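Jetow Transit Changes Lost Property Rules for Darkach Lines

Jetow Transit will move to a single lost property schedule on all Darkach lines in November, replacing the separate rules now used by the bus and tram divisions. The schedule sets how each type of item is recorded, how long it is stored and where it can be collected.

The operator's two divisions logged 2,807 items last year. Of those, 333 were returned to their owners.

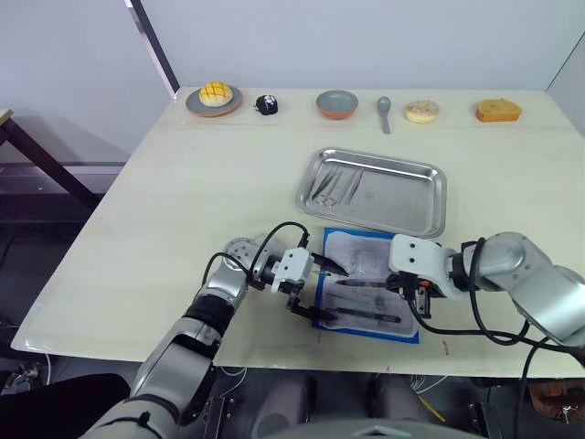 Food will be held only until the end of the service day.
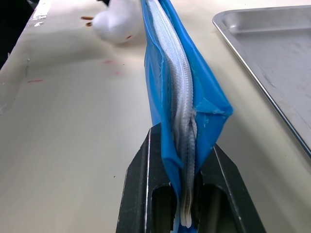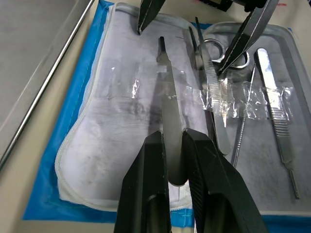
Scalpel handles and scissors fall in the restricted class.
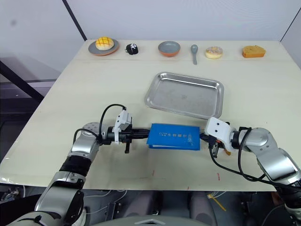
The return rate was the main reason for the review, according to a notice posted on the operator's site. Bus drivers currently hand found items to the depot where the shift ends, and the depot keeps its own paper log. Tram crews use a shared electronic log but store items at the Kowalczyk Street office. A rider who changes from a bus to a tram and loses something on the way may have to contact both divisions, and a bus depot cannot look up what another bus depot is holding.

"An item could sit in a locker on one side of town while the owner was filing a report on the other," said Kanako Sasaki, who led the review for Jetow. "The log entries also used different words for the same thing. One depot wrote 'case,' another wrote 'wallet' or 'bag,' and a search on one would miss the others."

Under the new schedule, every item gets an entry with a fixed category, a main color, the line number, the direction of travel and the time it was found. Staff may add a free-text note, but the search will run on the fixed fields first. The category list has been cut down and overlapping terms have been merged. Pouches, pencil cases and small zippered bags will be in one category. Folders, binders and loose papers will be in another.

Items will be placed in one of four classes, which determine how long they are kept.

Class A covers perishable goods. Open food is discarded at the depot when the vehicle is cleaned. Packaged or boxed food is held until the end of the service day and is not sent to the central store. Containers are treated separately if they can be washed: a lunchbox is emptied, rinsed and logged as a household item.

Class B covers ordinary goods, including clothing, umbrellas, bags, books, tableware and toys. These are held at the depot for two nights and then moved to the central store, where they stay for 60 days. Unclaimed goods in usable condition are passed to a reuse shop. The rest are sorted for recycling by material.

Class C covers documents and devices. Identity cards go to the issuing office on the next working day. Phones and laptops are switched off and kept in a locked cabinet for 90 days. Work papers and school papers are kept for the same period — an increase from the current 30 days on the bus side — and staff may open a folder only as far as needed to find a name or telephone number. If a name is found, the operator will make two attempts to reach the owner.

Class D is the restricted class. It covers blades, tools with a cutting edge, medical and laboratory instruments, medicine and pressurized containers. Instruments are included whether or not a blade is fitted, so that drivers do not have to inspect them at the roadside. Items in this class are placed in a rigid tub with a lid, labeled and carried to the depot office by a supervisor. They can be collected only in person and only with photo identification. Medicine is handed to a pharmacy for disposal after seven days.

The present bus rules have no restricted class. The tram rules have one, but it names only knives and fuel. Sasaki said that most of the questions raised by depot staff during the review were about things that did not clearly belong anywhere.

"Kitchen and craft items come up a lot," she said. "Staff want to know whether a pair of scissors in a sewing kit is a tool or part of a bag. The answer now is that the whole kit goes in Class D and the owner gets it back in one piece."

The central store will be located at the former ticket office at Prurnska station, next to the bus interchange. It has shelving for 2,000 items, which Jetow says is enough for the combined stock at the longer storage times. The Kowalczyk Street office will stop taking in tram items when the schedule takes effect and will close its counter after its existing stock has been claimed or cleared.

Riders will be able to file a report at the counter, by telephone or through an online form. The form asks for the same fixed fields as the log, and the system compares new reports with new entries each night. When a likely match is found, the rider receives a message with a reference number but no description of the item. The rider must then describe the item to counter staff before it is released. For bags and cases, this means naming at least one object inside. For papers, the rider is asked for the subject or the heading of one page.

Reports will stay active for as long as the longest storage period. At present, a bus report lapses after two weeks, and a rider who does not renew it will not be told about items handed in later. Drivers sometimes find objects wedged behind seats well after they were lost, and under the current rules these are rarely matched.

Collection will be free for items in Classes A and B. A handling fee of $2 will apply in Classes C and D, payable by card or by deduction from a travel account. The fee does not apply to identity cards sent to an issuing office. Riders who cannot travel to Prurnska may ask to have a Class B or Class C item delivered to a staffed tram stop, where it will be kept for three working days. Class D items will not be moved to stops.

The counter will open at 7:30 a.m. and close at 6 p.m. on working days. Jetow considered weekend opening but has left it out of the first phase. Sasaki said the decision would be looked at again once there were figures on how many riders used delivery to a stop.

Drivers and cleaners will be trained at their home depots in October. Each vehicle will carry a supply of numbered tags, and the tag number will be the item's reference from the moment it is picked up. The tags replace the adhesive labels used on buses, which could mark leather and coated fabric and often came off in cold weather. Cleaners, who find most items on trams, will be able to create log entries directly; until now they have had to pass the item to a crew member first.

Items already in storage when the schedule starts will be kept for whichever period is longer, the old one or the new one. Paper logs from the bus depots will be entered into the shared system, beginning with the most recent pages. Riders with an open report do not need to file again, but those who lost an instrument, tool or medicine on a bus are asked to call the depot before the move.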